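The great kitchen wipe-down, part two

So where was I. The pantry is done (you all had opinions about the lentils, thank you, they stayed) and this month I moved on to the counters and everything that touches them. October is my cleaning month. Other people do spring, but in spring I want to be outside, and by October I'm stuck in the house anyway with the kettle on, looking at crumbs.

First thing, everything came off. The toaster, the knife block, the fruit bowl, the jar of pens that don't write, a stack of mail going back to summer. I piled it all on the dining table and my husband came in, looked at it, and went out again. Fair enough!

I used the Mondby cleaner this time, the one Irja Pelkonen gave me a bottle of when she moved. She swears by it and she has the shiniest kitchen I've ever been in, so I was willing to be told. It smells a bit like cough drops. You spray it on, leave it while you do something else (I did the spice lids), then wipe with a damp cloth and go over it again with a dry one. The dry one is the part I always used to skip, and I think that's why I had streaks for years. I went through an entire pile of cloths and had to run a load of laundry at nine at night.

Then there are the gaps. Oh my goodness, the gaps. Anywhere one flat thing meets another flat thing, there's a dark little line, and in my house that line is full of toast. I tried the vacuum with the skinny nozzle, which got some of it. Then I tried an old gift card wrapped in a thin cloth, and that got the rest, plus a sesame seed that I'm fairly sure came from the bagels we had when Ravindran Krishnan stayed with us. He will be reading this. Hi, Ravi.
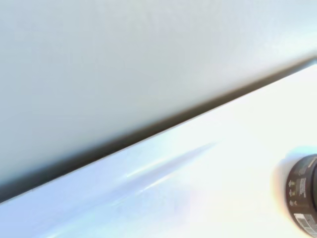 I did think about sealing everything up with caulk so I'd never have to do it again. Rajeshwari D'Souza down the street had hers done and she was quoted 600 dollars for the whole kitchen, then ended up paying 1000 once they'd pulled out the old stuff. For that money I can keep my gift card! Though if anyone has done it themselves and it still looks decent a year later, please tell me which tube you bought and how messy it got.

Next up was putting things back, and I was strict. The toaster came back. The fruit bowl came back. The knife block went into a cupboard on trial, and so far I've opened the wrong door every single time I've wanted to cut an onion. The pens are gone, except for one that I've decided to believe in.

Under the sink is next. I've already had a peek and closed it again.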